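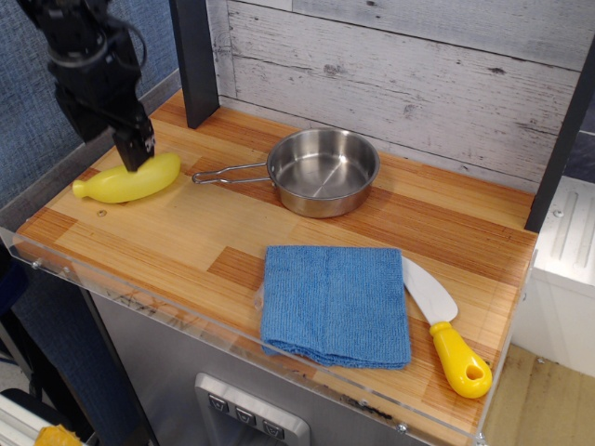 Flolter Worktop Oil comes in a 407 ml tin and costs more than it ought to. We stock it all the same, as customers kept asking, and we would sooner you bought it knowing what it does. The maker talks about "deep nourishment". Wood does not eat. What you are paying for is a thin oil that soaks in, darkens the grain a touch and slows down water marks. On a honey-coloured top with pale and orange-brown strips running lengthwise, expect the darker strips to go darker still, and the pale ones to change less than you hoped. Anyone with a laminate surface made to look like butcher's block should save their money. Oil will sit on it and go sticky.

What the tin says, and what we think

"Lasts a full year." Not next to a sink, it doesn't. Plan on doing that end again every few months and the rest when it starts to look dull.

"Dry in 14 minutes." Dry to a quick touch, perhaps. Leave it overnight before you put a toaster back on it.

"Tested over 2,000 wipes." We asked what with and how hard. No answer yet.

"Food safe." Once fully cured, according to the safety sheet. We would still use a chopping board.

How to put it on

Sand lightly, get rid of the dust, and wipe the oil on with a lint-free cloth. Wait a few minutes and rub off whatever is left on top. Two thin coats beat one thick one. Lay used cloths out flat to dry outdoors, away from anything that burns, as oily rags in a heap can catch fire by themselves.

Other sizes and similar products

Flolter sample pot, 128 ml. Buy this first and try it somewhere out of sight.
Jirno Hard Oil. Slower to dry, smells worse, wears better in our view.
Padurano Board Wax. Fine for boards, too soft for a worktop whatever the label claims.

Opened tins cannot be returned. Orders placed on a Sunday go out the next working day.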